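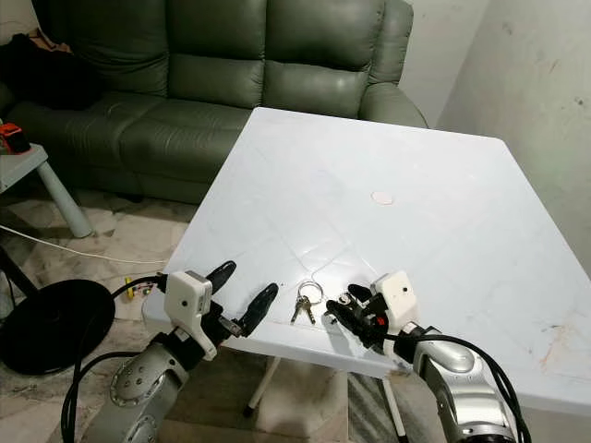
Left gripper open, right one nearly closed, keys between them

Left gripper moves on its own after e-stop reset

tablejob
Thursday, 7:40 pm

Two-arm setup, working on picking up keys from a folding table and passing them from one hand to the other. The arms run off a Fakari controller and the grippers are driven through Clondero. It has been fine for weeks apart from the usual missed picks.

On Thursday the left arm caught the edge of the table on the way down. I hit the e-stop, both arms held where they were, good. I reached in to get the key ring out from under the fingers, and my helper released the e-stop and pressed reset because he thought I was done. The arms stayed still but the left gripper went straight from open to fully closed, fast. It got the side of my thumb. Bruised nail, nothing broken.

I have repeated it since with my hands out of the way. It does it most times on the left and never on the right. Same firmware on both, same grip settings, force limit at 50 percent on both. I swapped the two gripper configs in software and the fault stayed on the left.

Anyone seen this?

gantry_pete
Thursday, 8:05 pm

Sorry about the thumb. Was a close command pending when you hit the stop? Clondero keeps the last target and sends it again once power is back. If the left hand was about to grip, it did what it was last told.

tablejob
Thursday, 8:12 pm

That was my first thought too. But the last logged target for the left was open. I can see it in the log, then the stop, then nothing until reset, then the position reading jumps and the fingers close. No close command anywhere.

mossback
Thursday, 8:31 pm

If the position reading jumps at power up then it has lost its zero. The gripper thinks it is somewhere it isn't and drives to where it thinks open is. Check the connector at the wrist before you do anything in software. You said the arm hit the table. I would put money on a pin not seated properly.

How is the cable run on that side?

tablejob
Thursday, 9:02 pm

It hangs in a loop from the arm, goes down across the floor and comes back to the base. The right side is different, there the cables are in a bundle that drops along the arm.

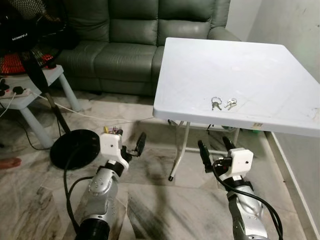 I left the left one long on purpose, so it wouldn't pull tight when the arm goes out to the far corner. There is no clip at the wrist. I have two sets of keys I swap between and the fault doesn't care which one is on the table, or whether there is anything on the table at all.

Will pull the connector tomorrow and look.

hjorth
Thursday, 9:20 pm

Everyone is talking about the connector and I think that is the wrong place to start. A gripper losing its zero is an annoyance. A gripper that moves on reset while a person has a hand in it is a safety fault, and it would still be one with a perfect cable. Reset should restore power and nothing else. Motion should need a second, separate start.

Also the reset should never be in reach of someone other than the person in the work area. If you reach in, you keep the button with you.

gantry_pete
Thursday, 9:34 pm

Agree on the reset, but he has to find the fault as well. If the zero is wrong it will also be wrong in the middle of a run, and then your second start button does nothing for you.

hjorth
Thursday, 9:41 pm

In the middle of a run his hand shouldn't be there. I am not saying don't fix it. I am saying don't run it again until the reset is sorted, and he can do that tonight.

mossback
Thursday, 9:50 pm

It's a small arm over a folding table. He got a bruised nail. Let's keep some proportion.

hjorth
Thursday, 9:58 pm

Same fingers, keys in them, someone leaning in to look closer. No thanks.

Luuk Vanhove
Thursday, 10:26 pm

I had this on a similar pair last October. Intermittent encoder line on one gripper. It was good enough while running and dropped out at power up. On power up Clondero does a short homing move if it gets no valid reading, and homing on that version ignores the force limit, so your 50 percent doesn't apply. That would fit how fast it closed.

Two things to check:

The setting called home on fault. Turn it off. The gripper will then stay limp after reset until you ask it to home.

The plug at the wrist. Mine looked fully in and wasn't. Wiggle it with the power on, hands clear of the fingers, and watch the reading.

I bought the replacement lead from Van Dijk. The one from Horden had the latch on the other side and wouldn't sit under the cover.

tablejob
Friday, 6:15 pm

Luuk and mossback both right, as far as I can tell. Wiggled the wrist plug and the reading dropped to zero and came back. Pulled it and one pin is pushed back in the housing. Can't say if that was the hit on the table or if it had been like that for a while.

Home on fault was on for both arms. Off now. With it off I did the stop and reset 4 times with the bad plug still in, and the fingers didn't move on any of them.

hjorth, I take the point. I have moved the reset button to my side and wired a separate start after it. My helper was annoyed but he can live with it.

gantry_pete
Friday, 6:40 pm

Put a clip at the wrist while you have it apart. A long loop is fine for reach but all the weight is hanging off that plug. And get it up off the floor if you can, someone will step on it.

mossback
Friday, 7:03 pm

Don't push the pin back in and call it done. It will hold for a week. New housing or new lead.

tablejob
Friday, 7:11 pm

New lead is ordered, the Van Dijk one. Left arm stays off until it gets here. I'll run single-arm picks with the right in the meantime and post the log when the left is back on.

hjorth
Friday, 7:30 pm

Good. Check the homing force when you turn it back on. If it still ignores the limit, that needs reporting to Clondero, and I'd like to see the log as well.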